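Jultiro TV guide app review: finally, something that tells me when my shows are on

I have missed more season premieres than I care to admit. Between the broadcast channels, the streamers that drop everything at midnight and the ones that dribble out an episode a week, I gave up keeping it all in my head years ago. I used Saltik for a long time, and then Saltik got stuffed with celebrity quizzes and I started looking for a way out. A friend from my trivia team swore by Jultiro, so I put it on my phone and my tablet and moved my whole watchlist over.

My whole watchlist is 61 shows. Yes, I know. A good chunk of those are British mysteries that come back for three episodes whenever the lead actor has a gap in their calendar, and those are exactly the shows I needed help with!

Setup was easy. You pick your country, your cable or antenna lineup and your streaming services, then start typing in titles. The search is quick and doesn't mind bad spelling. It does get confused by remakes (I ended up following the wrong version of a Danish thriller and got very excited about a finale that aired ages ago), so check the year before you tap the plus sign. 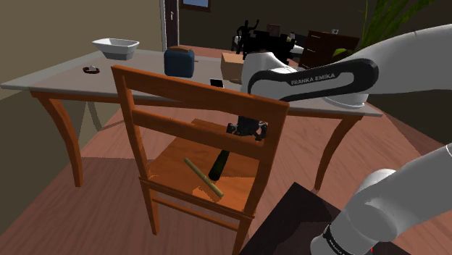 The alerts are the best part. You can ask for up to 30 minutes of warning before an episode starts, and you can set it show by show, so the baking contest gets a gentle nudge and the spy drama gets the full siren. When a network shuffles its schedule, the app sends a second note with the new time. I had that happen with a hospital drama that got bumped by a ball game, and the note came in well before I'd made popcorn.

I also love the air date page. Every show has one, with episode titles, the writer and director, guest cast and a little tag that says whether the date is confirmed by the network or just expected. Saltik never made that difference clear, and I sat down more than once for an episode that wasn't there.

Now the grumbles. Spoilers! Episode descriptions are switched on by default, and one of them gave away a wedding I had been waiting two seasons for. You can hide them, but the switch is buried under Display, then Cards, then Extras. Do that first. The calendar view is also kind of cramped on a phone. On the tablet it's lovely, with the week laid out in columns and each network in its own color. 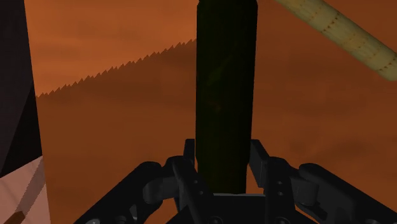
Sharing is so-so. My sister and I watch a couple of things together from different states, and we wanted one joint list. Jultiro lets you send a list but it doesn't stay in sync, so if she adds something I don't see it. Luik does this much better, though Luik's listings for public television are pretty thin where I live. I tried Getex too and deleted it the same night. Too many ads, and it thought I was in Canada.

The free version covers everything I've mentioned except the custom alerts, and I paid for those without much of a struggle.

Four stars from me. Fix the joint lists and move that spoiler switch and I'll happily add the fifth.

Posted 5 August 2026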